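Gripper tracking notebook — 28 April 2018
Marker pose filter, second attempt

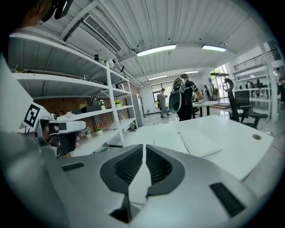

Zamfira Oprea wrote under my last entry that the filter is not the problem, the timestamps are, and that I should stop tuning gains until I have plotted the delay between the image stream and the pose stream. I did not want to hear it, but I made the plot this morning and she is right. The delay is not constant. It starts at 83 ms and after a long recording it has grown to 151 ms.

So first thing, the old gains are thrown away. They were tuned on recordings with a delay that moves, and they only hide it. I keep them in the branch "january" in case somebody needs to repeat the old plots.

What I understand now about the cause. The reader process for the second gripper puts the time on each image when it takes it out of the queue. It should use the time when the image arrives. When the detector is slow the queue grows, and every image waits longer before it gets its time. The detector is slow when the cube marker is seen at a steep angle, where it tries all the threshold windows before it gives up. This explains why the error looked like it depends on the wrist angle. I lost much time on that idea, see the pages from before.

Changes made:
Stamp is now taken in the receive callback, before the queue.
Queue length is limited to 2. Old images are dropped and the drop is written in the log.
Detector searches first near the last known corner positions — full image only if this fails.

The third change is from the Cabrera code, I copied the window logic almost as it is. Their version assumes only one marker in view. With two grippers close together the search window can contain the wrong marker, so I added a check of the ID before the corners are accepted. Without this check the pose jumps from one hand to the other and the filter follows it happily.

Replay on the Starnosia recording, first 300 images: the delay stays flat and no jump in the left pose. The rotation is still noisy when the marker is almost facing away. I think this is the usual flip between the two solutions of a planar marker. The filter should keep both and choose by the previous orientation. At the moment it takes the one with the smaller reprojection error, and for small markers the two errors are nearly the same, so the choice is like a coin.

Not checked yet: the Dranulside recordings. They are longer, and the queue problem should be worse there with the old code, so they are a good test.

To Zamfira: your plot script needs the topic name as second argument now, I changed it, sorry. The old call fails with a strange message about an empty array.

Open: should a dropped image reset the velocity estimate? I leave it as it is for now — one drop does no harm, but I have not tried a long gap.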